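Ticket 1412
Site: Bondadano, small goods returns
Opened by: Monique Barbier, returns bench lead
Assigned to: Benoît Marchal, Stestero support
Subject: Lamp task keeps stopping at the grasp step, and some questions from the bench
Status: Closed, with one item carried over to December

Monique Barbier, 8:10 am

Good morning Benoît, and thank you again for being so patient with us on the phone. I promised I would write it all down properly, so get yourself a coffee.

As you know, we started the Tritent cell on returned table lamps. Before that, my team did every lamp by hand: lift it out, stand it up, look it over, switch it on, wrap it, label it. Now we show the task with the hand grippers, the demonstrations go into the system, and the cell is supposed to take over the standing up and the turning. The wrapping stays with us, and I must say the wrapping has never looked better, now that people have time for it!

The trouble is that on the white pole lamps the cell comes in, closes on the pole, and then stops with code 39. It doesn't drop anything. It just stands there holding the lamp until one of us walks over and clears it. During the morning run it stopped on 3 lamps one after the other, and by the third one the whole bench had turned around to look. The Brunet desk lamps go through without any fuss.

What we have tried so far: restarted the cell, cleaned the finger pads, went through the homing routine twice, and swapped the left and right pads in case one was worn. Same code each time.

Benoît Marchal, 9:25 am

Hello Monique, and thank you for the lovely detailed write-up, it really does save me a round of questions. Code 39 means the fingers closed but the width they reached was outside what the task expects. So the cell believes it's holding the wrong thing, and it waits for a person. The pads are probably fine, and you can put them back the way they were.

My first guess is that the pole lamps are running on the task file from the Brunet lamps, which have a much thicker stem. Could you open the task list and tell me which file number is next to the pole lamps? And if your team has new demonstrations for that model, let me know how they were done, especially how high up the pole people take hold.

Monique Barbier, 10:40 am

You were right, or at least it looks that way from here. The pole lamps are pointing to file 393, and that's the Brunet file. I think it was copied over when we set up the second shelf, and I may well have been the one who did it, so please don't go looking for anybody else to blame.

On the demonstrations, we do have new ones. We do them on the pale table, with the lamp standing on its base and the hand gripper coming in to the pole from the side.

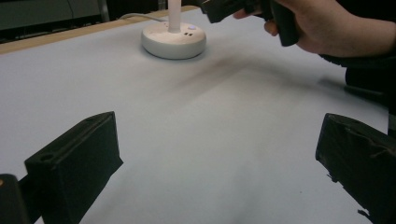 Does the team have to redo all its demonstrations when a task file is changed?
Only the ones made for that lamp model have to be checked, and they can usually be kept if the grip height and the direction of approach stay the same.

Benoît Marchal, 11:15 am

I put that question and answer in there for the whole bench, as Monique told me it was the first thing everybody asked, and I'd like it to stay in the ticket where people can find it.

Now for the fix. Please make a new file for the pole lamps and don't edit 393, or the Brunet lamps will start stopping too. Attach your new demonstrations, set the expected width to "learn from demonstrations," and run it at slow speed with someone standing by. If the code comes back, leave the lamp in the fingers and call me before clearing it, so I can read the width off the log.

Monique Barbier, 2:30 pm

Done, and what a relief. New file made, slow run first, then normal speed, and nearly an hour now without a single stop. I stood next to it for the whole slow run like a mother at a swimming lesson.

While I have you, there are two things from the team. They'd like to know who is expected to clear a stop when the lead is at lunch. At the moment everyone waits for me, and I would much prefer that they all felt free to do it. And a couple of my longest-serving people asked whether the time they spend on demonstrations counts toward their bench numbers. It doesn't yet, and they've noticed their totals going down on the days they help. I don't think that's fair to them.

Benoît Marchal, 3:05 pm

Wonderful news about the run! Anyone who has done the short safety session can clear a 39, and I've switched on that permission for your whole bench.

The bench numbers come from Bondadano's own system, so I can't change them from here, but I can send you a report of demonstration hours per person to take to your manager. I've set that up as a follow-up for December and will close the rest of the ticket tonight.

Monique Barbier, 3:20 pm

Please do, and send the report to me directly. Thank you, Benoît, from all of us at the bench.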